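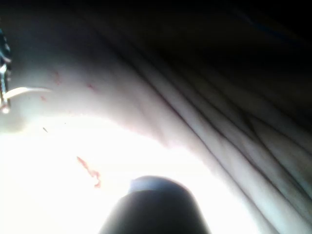

Lisska Ratepayers' Group
Notes of the July meeting, Jul 29, 2024, upstairs room at the library

Present: Ravinder Charbonneau (chair), Manon Girard, Trevor Paquette, Shirley Whitlock, and me, Sheldon Vachon, on notes again. Eleven others signed the sheet, though I can only read nine of the names. Apologies from the Akande Road lot, who had their own meeting on the same night.

We started at ten past seven. The March notes were agreed with one change: I'd written that Shirley was in favour of the local income tax and she'd like it known that she was in favour of hearing more about it. Sorry Shirley, fixed now.

1. The council's tax paper

Most of the evening went on this, so bear with me (I did try to keep up!). The council wants to bring down the property tax and make up the difference with a small tax on earnings. Ravinder had printed the summary and went through it page by page. The average household bill at the moment is 658 a quarter. Under the plan it would drop by 100 in the first year, with another cut pencilled in for the year after, but the second cut depends on what the new tax brings in and the paper is pretty woolly on that.

Trevor is all for it. His view is that a pensioner in a big draughty house pays far more than a couple on two good wages in a new flat, and that can't be right. He'd go further and scrap the property bill altogether. Manon said fine, but a house doesn't move away and a wage earner can, and she knows of two people at Prolum who'd be off over the boundary to Iltano before the ink was dry. Iltano has no earnings tax and shouts about it on every bus shelter. Trevor said Iltano also charges you for parking outside your own front door. This went back and forth for a good while and I stopped writing for part of it.

A lady near the window asked if people who live here but work in Iltano would pay. Ravinder thinks yes, as it goes by where you live, but the paper says "residents and certain others" and doesn't say who the others are. I've been asked to write and find out.

Shirley wanted to know what happens to the discount for people living alone. I looked through the whole summary while the talk carried on and couldn't find a word about it. That's going in the letter too.

We had a show of hands, just to get a feel for the room. More for than against, plenty of don't knows, and I was one of the don't knows. It was agreed that the group won't take a side until we've had answers.

Action: me to write to the council about the "certain others" and the living alone discount. Ravinder to ask for the full paper, all the appendices included.

2. Business rates on the high street

Manon reported back. She'd been round the shops between the post office and the bridge and most of them told her the same thing, that the relief running out in March hit them harder than they'd planned for. The baker's bill has gone up by 646 over the year. The chap at the shoe repair place wouldn't give her a figure but pulled a face. Prolum's yard is on a separate arrangement that goes back years and Trevor would dearly love to see it in writing. Ravinder pointed out that we've asked for that twice already. We're asking again.

Action: Manon to type up what the shops told her, leaving out names where people asked her to. Trevor to draft the Prolum request and let Ravinder see it before it goes (Trevor agreed to this, with some muttering).

3. Leaflet

We still have about 300 of the spring leaflets in Shirley's hall cupboard and she'd like her cupboard back. They've got the old appeal deadline on them so they can't go out as they are. Somebody suggested stickers. I said I wasn't sticking 300 stickers on anything, and it was left that Shirley will recycle them and we'll do a new one once the council has replied.

4. Anything else

A gentleman whose name I missed has had his house put up a band with no letter explaining it. Ravinder will go through the appeal form with him at the library one afternoon. If the same has happened to you, do get in touch, we'd love to know if it's a whole street.

The library wants the room cleared by nine from now on, so we'll start at seven sharp next time.

Finished at five to nine. Next meeting to be fixed when the full paper turns up.

S. Vachon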